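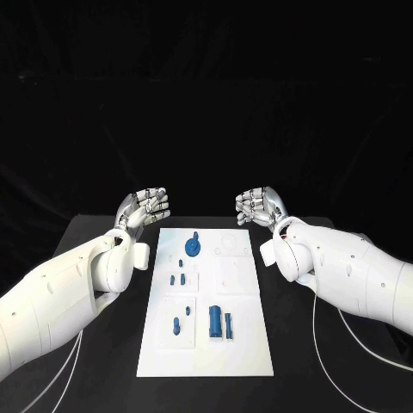 Speaker notes: Learning to Hear a Room
Runbridge Community Music Day, May 6, 2023

Opening
Walk on, don't say anything, clap once. Wait for it to die away. Clap again from the side of the stage. Ask who heard a difference. Hands up. (Usually more than people expect!)
Then hello, name, thanks to Sunita Kasprzak for asking me back.

Why I love this subject
I sang in choirs for years before I noticed that the same piece at the same speed could feel like wading through mud in one hall and like skating in the next. I blamed my breathing. Then Morenike Nwosu, who was conducting us at the time, made the whole alto section stand in the doorway of the Balogh chapel and hum. We could hear our own sound come back off the far wall! I was hooked from that afternoon on.

The basics, kept short
Sound leaves you and goes everywhere. Some of it reaches the listener directly, and the rest bounces first. Hard flat surfaces send a lot of it back. Thick soft things like drapes, coats and padded seats soak up plenty, especially the high notes.
The bounced sound arrives late. A little late, and your ear blends it in and the voice seems fuller. Very late, and you get an echo.
Slow down here. Last time I rushed it and had to go back.

The two halls story
August tour with the small choir. First night was Pallton, an old swimming hall with the tile still on the walls. The last chord hung on so long that people didn't know when to applaud. Gorgeous for the slow pieces, a complete mess for anything with fast words. The next night was a carpeted lecture theater with 200 seats, and it felt like singing into a pillow. Same singers, same program.
Play both clips. Shuk-fan has them on the sound desk, Pallton first. Let the ending ring out, don't talk over it!

What to do about it
Lively room: take the tempo down a notch, crisp up the consonants, leave real gaps between phrases.
Dead room: stand closer together, hold the ends of notes to full length, and resist the urge to push. Pushing makes everybody go sharp (ours did, anyway).
Try the choir in a curve. Try them a few steps away from the back wall. Ask someone with good ears to sit in the last row during warm-up and tell you the truth.
Remember that an audience changes the room. All those sweaters! What sounded boomy in rehearsal can be lovely by the second half.

Group exercise
Split the room down the middle. Left side hums a low note, right side listens with eyes closed, then swap. After that, everyone turns to face the nearest wall and hums again. Give it time, people start grinning around the second go.
If it's a quiet crowd, get Subira Muriithi to start the note. She's in the front row and has agreed to it.

Questions likely to come up
Can we fix our church hall cheaply? Start with what you can borrow: rugs, heavy drapes, a few bookcases along one side. Move them around and listen before spending anything.
Do phone apps work? Good enough for comparing one spot with another.
Outdoors? Find a wall and put it behind you.

Close
Everyone up, one verse of the round from the handout, then straight out to lunch still singing if they'll do it.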